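Table helper wanted, Tuesday evenings

Hi! I run the small-things table at the Nokdale community hall, and I'm looking for 2 people to join me from July. We sort the odds and ends that come out of donated bags and coat pockets — lip balms, toy blocks, buttons, keys, you name it — and get them ready for the Grodero swap shelf across the hallway.

It's a sit-down job, paid by the hour, and the shift is 3 hours. You'll get a stretch of table and a purple dish. Things go in the dish while you look them over, then on to the right tray. I like to keep only a few things in a dish at once (I've tried heaping them up and it makes me slower, plus stuff rolls away).

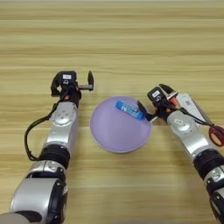
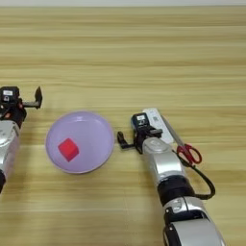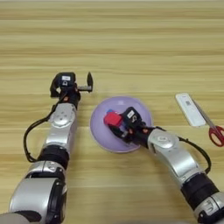
The lavender dish on the sorting table. Lip balm in the first photo, red block in the other two.

You don't need experience. Decent eyesight helps, and so does being okay with fiddly little items for a whole evening. We usually have the radio on and talk a lot, but if you'd like to work quietly, take the end seat and I'll leave you alone, I promise!

We start at 6 p.m. and take a tea break halfway through. The number 12 bus stops right outside, and there's bike parking on the Allberg Street side.

Interested? Leave a note with your name and phone number at the Jitpraphai café counter, or drop by the table any Tuesday and try it for 10 minutes before you decide.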